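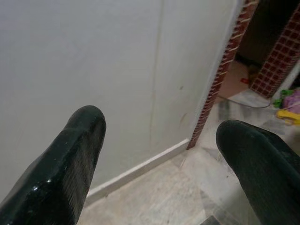
Vekska starts collecting household examples for its Sikix learning system

Homes in Palton lend their rooms for the first recording season

Vekska is pleased to announce the start of Sikix, a programme in which a robot with two arms is guided by a person through ordinary work in lived-in homes. Every movement of the arms is stored together with the pictures from the cameras. From these examples a learning system shall later find out how to do the same work in a room it has not met before.

The company has trained its earlier systems in its own test hall. There the tables were always in the same place and the floor was always free. "The results in the hall were good and the results in a real flat were poor," says Ottilie Gasser, who is leading the programme. "We have decided to take the arms to the place where the work is. A family room has toys on the floor, small furniture and light that comes from one side. The system must see these things many times."
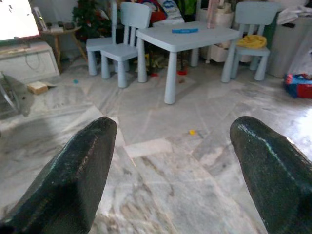 Children's table and chairs on a marble floor, with the gripper fingers in the foreground.

The tasks were chosen together with the families. They include taking keys from a wall hook and hanging them back, picking up small toys, wiping a table and folding a cloth. Each task is recorded in sessions of 20 minutes, and after each session the operator changes the position of the objects before the next one begins.

Attempts which fail are also kept. They receive a mark from the operator, together with a short note in plain words, for example "key slipped" or "hook missed". According to Lorenz Bachmann, who prepares the recordings for training, these notes have shown themselves to be very useful. "A key ring is a small thing and it turns in the fingers.

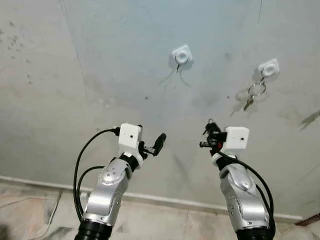
If we only keep the attempts that went well, the system does not learn how to come back from a mistake," he explains. "So we ask the operators to correct the grip slowly and to leave the correction in the recording."

Before a recording leaves the home, the family may look through it and ask for any part to be deleted. Faces and readable letters are removed by Vekska. The recordings are used for training only and are not sold.

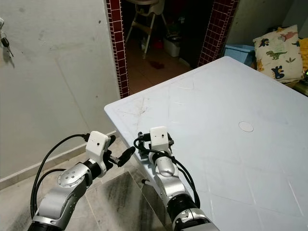

Palton, February 2019

Six households are taking part in the first season, which will continue until August. Operators work in teams of two: one person guides the arms and the other watches the room and writes the notes. The training of the operators is carried out by Goodwin, a long-time partner of Vekska.

Families in Palton who wish to take part in a later season can write to the company. The home should be on the ground floor or have a lift, and one room must be available for a full morning.

Press contact
Annelies Nägeli
Communications, Vekska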